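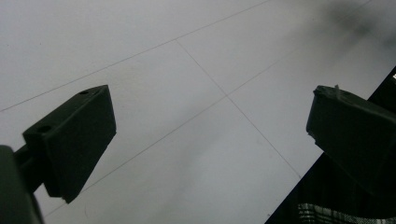
*White floor tiles, low light*

**Can a club keep my registration after I stopped playing for them?**

I play as left back in an amateur league. In June I signed the registration form for Brunemari for the new season, and then my work moved me to the other side of the city. I told the coach, Mr. Lau, that I can't come to training anymore. He was friendly about it, but the club secretary says I must pay the remaining fee of $49 before they release me. My new club wants to register me before the first match. I never signed a contract, only the registration form, and I don't receive any money from the club. Must I pay? And can they block me for the whole season?

Tin-yau Yau
July 14, 2023

**Nultero**

Just don't pay. They can't do anything to you, you are an amateur. My cousin changed clubs twice in one year and it was no problem.

**Prulness**

I would be careful with the advice before mine. I did the registrations for a small club for three seasons, and an unpaid fee was the most common reason why a transfer stopped. It depends on the rules of your league, so please read the part about transfers first. In my league it worked like this:

- The player asks for the release in writing. Email was enough, a talk with the coach was not.
- The old club had 4 days to answer. If they said no, they had to give the reason.
- Money owed to the club was a valid reason, but only if the player had agreed to it in writing.

So look at the form you signed. If the full season fee is written there, I think you owe it, even if you did not play. If there is nothing about a fee, ask the secretary to show you where it comes from – politely, you may meet these people again on the field.

Also check the closing date for transfers. We once lost a good goalkeeper until winter over one missing signature.

**Tin-yau Yau**

Thank you both. I found my copy and the fee is there, on the back side. I will ask if I can pay only half, and I will send the written request tonight.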